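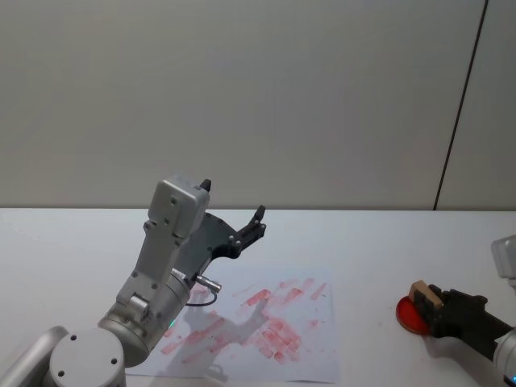
Every August somebody tells me to ditch stickers and stamp my own wrapping paper. It's cheaper, they say. I have my doubts. A plain wooden block on a red pad gives you a pinkish red on white paper, and a table that picks up faint reddish traces too. Factor in the scrubbing.

Did the math anyway. The Brarkis pad was **$6**. I need up to 155 tags for the fall market. At 26 tags a sheet that's 6 sheets, if I don't ruin any. I will ruin some.

Tracey Furnival swears one pad lasts her 5 years. Tracey sends maybe ten cards a year.

"Re-ink it and it's good as new," says the label. We'll see. My last one went blotchy in the middle and stayed pale at the edges, and more ink only made it blotchier.

Also not sold on "washable." Washable off *what*? It doesn't say.

Trying a damp cloth and dish soap on the tabletop tonight. If that fails I'm putting newspaper down and going back to stickers for the big order.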